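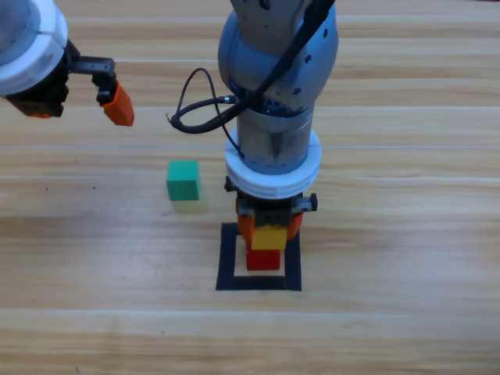
A gripper that will not let go of a part is one of the more common faults on a two-arm stacking cell, and it is easy to make worse by hitting stop at the wrong moment. Work through the steps below before you change anything in the program. Our test job is small: colored cubes stacked inside a square of black tape. The moment to watch is the one with the yellow block over the red one and the fingers still around it. If the arm lifts from there before the fingers are clear, the yellow block goes up with it, and sometimes the red one gets knocked out of the square.

Step 1. Pause both arms from the Landivo panel. Do not use the emergency stop unless a person or a cable is at risk. On our setup it cuts power to the grippers, and you lose the position reading you need in step 2.

Step 2. Read the finger position. Fully open is 41 on our scale. A reading of 15 after an open command means the fingers never moved.

Step 3. Look at the cable. A loop that hangs beside the arm can pull on its connector when the wrist turns. Power down, reseat the plug and tie the loop back.

Step 4. Check the release delay. Ours was set to 40 ms, and Amra Mujić raised it to 400 after the third bad lift in January.
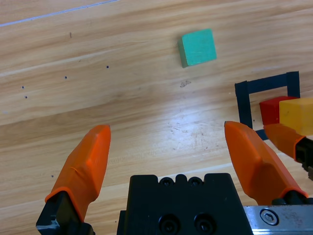
Wrist view from one arm, gripper open, green cube on the table.

Step 5. Inspect the finger sleeves. Look for creases and for grime on the inner faces - a sticky sleeve can hold a light block even when the delay is right. Wipe with a dry cloth first.

Step 6. Run one stack at low speed with a hand near the pause button. Keep the other hand off the table.

If the fault comes back, write down the finger reading and send it to Stojan Bošković before restarting.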